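Hand-held gripper lets soft things slide, grips hard things crooked
Posted by Mohcine Abdel Rahman in Home Builds

Two-finger gripper, Kasten pads, 212 g spring. It closes fine on fabric but I lose the load on the lift.

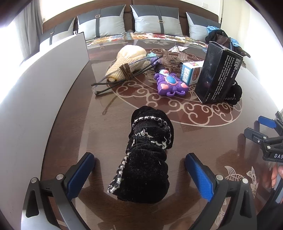
Rolled sock, blue pads, glass-topped table.

Anything rigid and lopsided is worse. I've tried 2 linkage lengths. Is it the pads or the geometry?

Kam-wah Hsueh
Geometry first. Check the fingers stay parallel through the full stroke. If the tips meet before the bases, soft stock gets squeezed out toward the palm. Shim the inner pivots, then retest with an awkward shape and note the angle before you close.
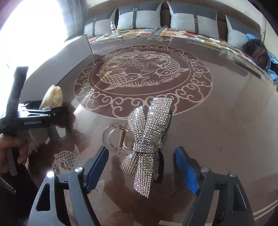
Hair clip between the open jaws, pads not touching it.

On a piece like that, aim for the centre of mass and ignore the middle of the outline.

coltham_666
Mine did this. Bought Zotus pads, nearly the same colour, fixed it. Didn't measure anything.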